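Setting up the Mamard night scope

3. Charging it

I charge mine the evening before I want it, as it takes almost 80 minutes from flat. Use the lead from the box and leave the scope switched off (the light on the side goes out when it's full). 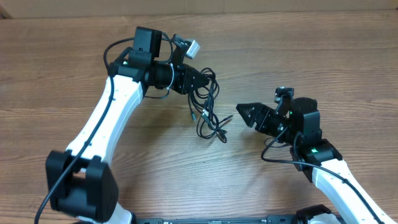

4. First focus

Do the eyepiece first, then the front lens, and take your time over it! Pick a target with some pattern to it, indoors with the lens cap on. A wooden tabletop with streaky grain like this one does nicely. Turn the eyepiece until the menu text is crisp, then try the front ring on a fence post 70 metres off.

Caution: keep the cap on in daylight.

5. Pairing with the Rezende app

Hold the menu button until the screen flashes, then choose the scope on your phone. Mine dropped out twice before I updated it.

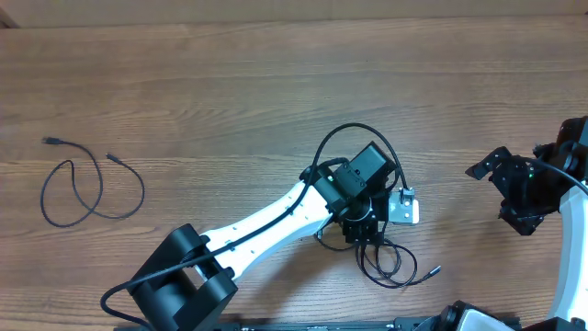 6. Saving clips

Recordings go to the card in folders of 258 files. I empty mine after every trip up to Granosdale.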